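Section 4: Getting Your Remote Ready for a New Season

Before you hang up the wall bracket and set your timers, we'd like you to spend a little while with the remote itself. Most of the calls that come in to the Gullby help line each September turn out to have very little to do with the air conditioner and a great deal to do with the handset, which has usually spent months in a kitchen drawer with its old batteries still inside. Everything in this section applies to the handset that came with your unit, and most of it will serve you just as well if you're using a replacement from another maker.

4.1 Checking the display

1. Stand within a few steps of the indoor unit, with nothing between you and it.
2. Press the power button once and wait for the unit to beep.
3. Look at the display. If the numbers are faint or have pieces missing, the batteries are likely low, and you can go straight on to 4.2.
4. Press the mode button slowly and let each mode come up before you press again. Cool, dehumidify, heat and fan should each take their turn.

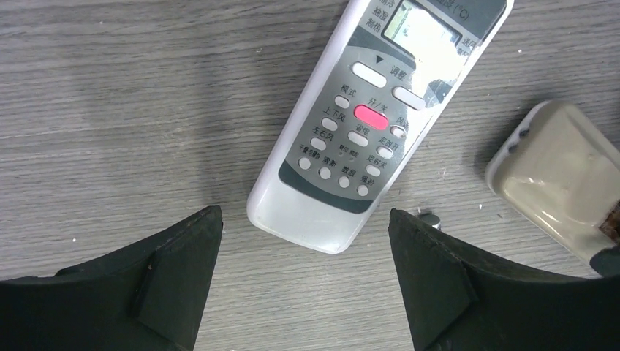 Mode labels on a handset with Chinese markings. The order may differ on yours.

Note: If your handset's labels are in a language you don't read, take a few minutes with the symbol chart at the back of this guide and write yourself a small card. Tape it up beside the wall bracket, where guests and house sitters will find it too (they'll thank you for it).

4.2 Changing the batteries

Your handset takes 2 AA batteries. Please change both at the same time, even if one of them seems to have plenty of life left.

1. Turn off the air conditioner and cancel any timer you have running.
2. Turn the handset over on a flat, dry surface with good light.
3. Press down gently on the battery cover and slide it away from you. Some covers are stiff the first time - a little patience does more good than a fingernail.
4. Take out the old batteries and put them aside for recycling.
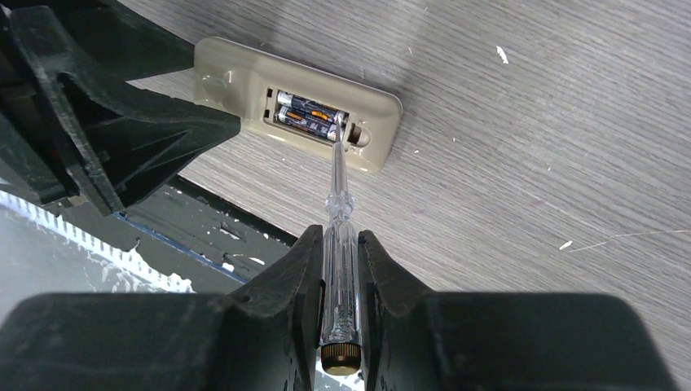
5. Look at the springs and the flat contacts. If you find a chalky white or greenish crust, put on household gloves and wipe it away with a cotton swab barely dampened with white vinegar, then let everything dry completely.
6. Match the plus and minus signs on the new batteries to the ones molded into the compartment.
7. Slide the cover back until it clicks, then set the clock again. Your saved timers will need to be entered again as well.

Caution: Never push a metal tool against the circuit board while the batteries are in place. Keep loose batteries away from small children and pets, and don't mix alkaline and rechargeable types.

4.3 If the handset still won't respond

Try a fresh pair of batteries from a different pack before you give up on it. After that, check the little window at the front end, where a smear of hand cream or cooking grease can do a surprising amount of mischief. A soft, dry cloth is all you need.

Opening the shell should be your last step, and we ask you to leave it alone altogether if your handset is still under warranty. If it isn't, work slowly, and keep any screws in a saucer.
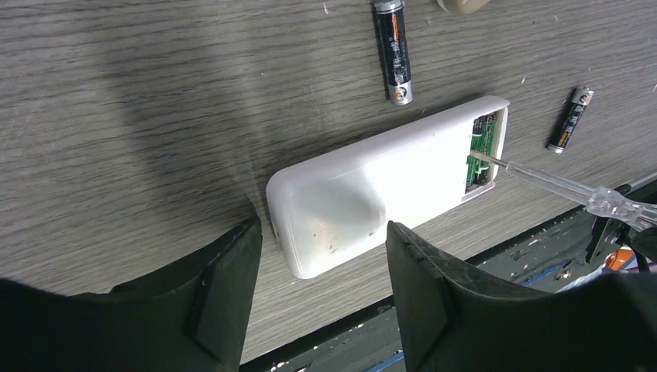 Compartment open, both AA batteries out.

4.4 Ordering a cover or a full replacement

Battery covers do go missing, and we keep them in stock. Have your model number handy (it's on the label on the side of the indoor unit) and ask for the parts desk. Orders to most addresses arrive in up to 28 days. A cover from a Kunier handset may look close enough to fit, but the catch sits differently, so please don't force it.
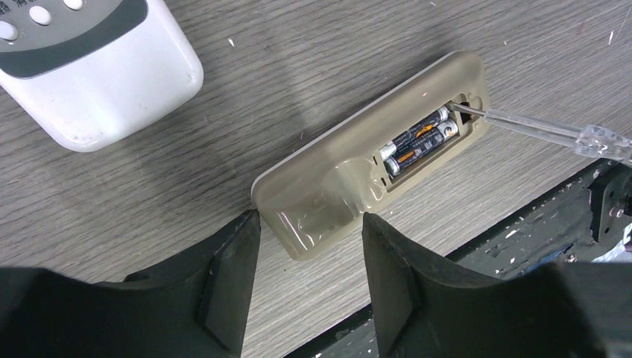
Saskia Faulkner wrote in to say that she had held her cover on with tape for two summers before she ordered a new one, and that the batteries had slipped every time the handset was dropped. She would like other owners to know that the gaps in her timer settings stopped the same day the new cover went on.

Once your handset is answering properly, go on to Section 5 to put up the bracket.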